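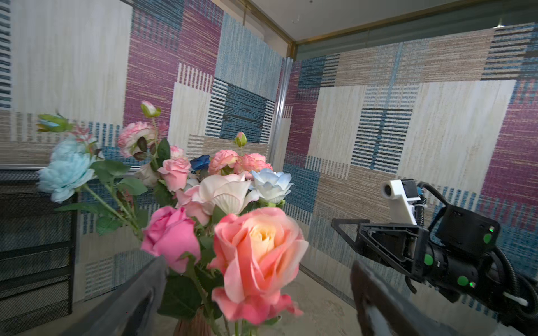 Pre-Shoot Safety Inspection: Stage 3, Forsberg
Production: Bakinent, episode 7
Set: Pavlow house, ground floor and stairs
Inspected by: Merja Heinonen
Received for production: Sverre Engström
Date: 9 September 2026

Status codes: OK = no action. C = see comment, shooting may proceed. H = hold, item must be closed and initialed before cast are called to the set. NA = not applicable to this set.

1. Access and exits

1.1 Fire lane between set walls and stage wall clear on all sides - C
Comment: Clear on the north, east and west. On the south side two flats from the episode 6 hospital corridor are leaning in the lane. They are not braced. Construction to return them to the scene dock before lighting starts.

1.2 Exit doors unlocked, signs lit - OK

1.3 Exit path from upper landing - H
Comment: The landing has one stair. The second way down (escape stair behind the bedroom door) was removed to make room for the crane track and has not been put back. No more than one performer and one operator on the landing in any case, and none at all until the escape stair is refitted and pinned.

1.4 Cable ramps at all walkways - C
Comment: Missing at the video village entrance. The run there is taped flat, acceptable for foot traffic only. No carts.

2. Scenery

2.1 Flats braced and weighted - OK

2.2 Wild walls marked, with release side shown - C
Comment: The kitchen wall is marked on the wrong face. A grip standing at the arrow would be in the path of the wall when it is let go. Re-mark.

2.3 Stair treads, handrail, newel post - C
Comment: Fourth tread from the bottom moves under load. Screwed down during inspection and rechecked. The handrail is decorative above the turn and will not take body weight. The scene as written has the mother gripping the rail and then sliding down it. Director to be told before rehearsal, or rail to be replaced with the load-bearing section used in episode 2.

2.4 Breakaway items separated from real items - H
Comment: The breakaway mirror and the real mirror are stored in the same rack with the same tag. Label both and put the real one in the locked cage. See 5.2.

2.5 Flame retardant certificates for drapes and wall fabric - OK
Comment: Certificates for the front room drapes supplied by Niter, filed with the set drawings. The hallway fabric was tested on stage by the construction shop and passed.

3. Overhead

3.1 Rigging points and load sheet - OK
Comment: Maximum on any single point is 400 lb. Load sheet is posted at the dimmer rack. The rain bar is not yet hung and is not covered by this inspection.

3.2 Secondary safeties on all fixtures - C
Comment: One fixture over the dining table had its safety looped around the yoke only. Corrected by the electric crew during the walk.

3.3 Hard hats in use while crew work overhead - OK

4. Electrical

4.1 Practical lamps grounded or double insulated - OK

4.2 Ground fault protection on wet work circuits - H
Comment: Scene 31 has rain at the front door and an actor in soaked clothing touching the porch light switch. The switch must be a dummy. At present it is live and feeds the porch lantern. Lantern to be controlled from the board.

4.3 Distribution boxes off the floor in wet areas - C
Comment: Move the box behind the porch to the platform before the rain test.

5. Stunts and action

5.1 Risk assessment on file for each action scene - C
Comment: On file for the stair slide and the door. The argument in the kitchen is not listed as action, but the current pages have a pan thrown. Add it, even if the pan is soft.

5.2 Mirror break, scene 34 - H
Comment: See 2.4. Eye protection for camera crew inside the taped line. Reset time between takes is given as 90 seconds on the schedule. The floor cannot be swept and checked in that time with a barefoot performer. Schedule to be changed, or performer to wear the flesh-tone soles.

5.3 First aid on stage during action - OK

6. Air and noise

6.1 Haze fluid data sheet posted - OK

6.2 Ventilation run between haze setups - C
Comment: The fan was left off through the last block at the request of sound. It should run at every lighting reset - sound can have it off for takes.

Items on hold: 1.3, 2.4, 4.2, 5.2

Re-inspection is by Merja Heinonen only. Call the stage office when all four holds are ready, not one at a time. The rain bar needs its own sheet.

Response from production (S. Engström): 1.3 and 4.2 accepted, work ordered. 2.4 accepted, cage key now held by the property master. On 5.2, the soles will be used and the reset time will be extended as well. On 2.3, the director prefers the load-bearing rail. It is stored with the sets kept for the November block and will be pulled tonight.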